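그리퍼가 과자를 놓아주지 않던 날

며칠 동안 블로그가 조용했죠. 사실 그리퍼 하나 붙잡고 씨름하느라 정신이 없었어요. 고장 났다고 하기엔 애매하고, 멀쩡하다고 하기엔 너무 답답한 그런 증상이었거든요. 비슷한 일을 겪는 분이 계실까 봐 생각나는 대로 적어 둡니다. 좀 길어요!

어디서부터 이상했냐면

손으로 들고 쓰는 그리퍼로 집기 데이터를 모으는 중이었어요. 물건을 집고, 들고, 옮기고, 놓고. 이걸 계속 반복하는 일이에요. 단순해 보이지만 하루 종일 하다 보면 손목이 꽤 뻐근합니다. 이번 묶음 이름은 Podmont이고(폴더 이름 짓는 센스는 묻지 말아 주세요), 목표는 3000회였어요.

그런데 919번째 기록을 돌려 보다가 좀 이상한 걸 봤어요. 저는 분명히 손잡이를 풀었는데 개폐값이 그대로인 거예요. 그래프가 평평하게 쭉 가다가 한참 뒤에야 툭 떨어지더라고요. 처음엔 제가 늦게 놓은 줄 알았죠. 졸렸나? 싶어서 커피 한 잔 마시고 다시 해 봤는데 또 그래요. 그것도 하필 과자 봉지 같은 얇은 포장에서만요.

단단한 상자나 컵으로 할 땐 괜찮았어요. 꽉 잡고, 풀면 바로 풀리고. 비닐이나 은박 포장만 잡으면 턱이 붙잡고 안 놔주는 느낌이랄까요. 그래서 봉지 과자로만 따로 시험을 해 보기로 했습니다. 방에서 책상 하나 놓고 하는 거라 준비랄 것도 없어요. 침대 쪽 인형들이 관객이고요 ㅎㅎ

봉지 과자는 생각보다 까다로운 물건이에요. 누르면 모양이 바뀌고, 접힌 데가 어디냐에 따라 패드에 닿는 면적도 달라지고요. 은색 포장이 두 턱 사이에서 잔뜩 구겨진 채로 버티고 있으면, 잘 잡은 건지 끝자락만 겨우 물고 있는 건지 감이 잘 안 와요. 안쪽 패드에 골이 져 있어서 미끄럼은 덜한데, 저는 그때부터 이 골을 의심하기 시작했어요.
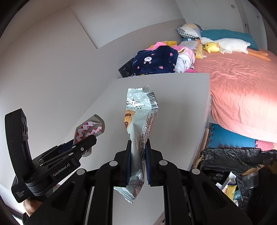

의심한 순서

제일 먼저 소프트웨어를 의심했어요. 기록은 Ravn이라는 작은 프로그램으로 받고 있는데, 전에도 시간값이 밀린 적이 있거든요. 전과가 있으니까 당연히 얘부터 조사했죠. 로그를 다 뽑아서 손잡이 신호랑 턱 위치를 나란히 놓고 봤더니, 신호는 제때 들어오고 있었어요. 미안하다 Ravn.

그다음은 배터리. 새로 충전해도 똑같았고요. 케이블도 뽑았다 다시 꽂아 보고, 나사도 하나씩 조여 봤어요. 헐거운 게 하나 나와서 와 찾았다! 하고 소리까지 질렀는데 조여도 그대로더라고요. 좀 허무했습니다.

결국 패드를 떼어 봤어요. 골 사이에 과자 부스러기랑 기름기가 껴 있었고, 한쪽 패드 뒷면은 접착이 살짝 밀려서 가장자리가 말려 있었어요. 얇은 포장을 세게 잡으면 이 말린 부분이 접힌 비닐 사이로 파고들어서 걸리는 거였어요. 상자 같은 건 면이 평평하니까 걸릴 데가 없었던 거고요. 며칠을 헤맨 원인이 고작 이거라니... 근데 찾고 나니까 또 신나더라고요.

손가락도 한 번 당했어요

이건 꼭 적어 두고 싶어요. 걸린 봉지를 빼겠다고 전원도 안 끄고 손가락을 턱 사이에 넣었거든요. 그 순간 걸림이 풀리면서 턱이 확 움직였고, 검지 끝이 제대로 집혔습니다. 크게 다친 건 아니고 멍이 든 정도지만 식은땀이 쫙 났어요. 작은 장비라고 얕본 제 잘못이죠. 그날 이후로는 무조건 끄고, 턱이 멈춘 걸 보고, 핀셋으로 뺍니다. 손은 안 넣어요. 귀찮아도요!

지금은 이렇게 쓰고 있어요

패드는 새로 붙였어요. 붙일 자리를 알코올로 닦고 하룻밤 그대로 두었다가 썼고요. 예전엔 붙이자마자 바로 돌렸는데 아마 그때부터 조금씩 밀렸던 것 같아요. 예비 패드는 Butbridge에서 주문했는데 배송이 생각보다 빨랐어요. Evov 쪽 패드가 더 얇다는 얘기도 들어서 궁금하긴 한데, 일단 있는 것부터 쓰려고요.

청소는 봉지류를 시작하기 전에 한 번, 끝나고 한 번. 칫솔로 골을 따라 슥슥 문지르면 금방이에요. 새 패드로 304회를 더 해 봤는데 늦게 열린 건 3회였고, 그 3회는 전부 포장 끝의 톱니 부분을 물었을 때였어요. 그건 제가 잡는 위치를 바꾸면 될 것 같아서 오늘부터는 가운데 쪽을 잡는 걸로 연습 중입니다.

문제는 이미 모아 둔 데이터예요. 늦게 열린 기록을 다 버리자니 너무 아깝고, 그냥 두자니 찜찜하고요. 일단 봉지류만 골라서 표시를 달아 두고 하나씩 다시 보고 있어요. 눈이 빠질 것 같아요. 혹시 개폐 지연만 자동으로 걸러 보신 분 계시면 댓글로 방법 좀 알려 주세요. 저는 이제 시험하다 터진 과자 먹으러 갑니다.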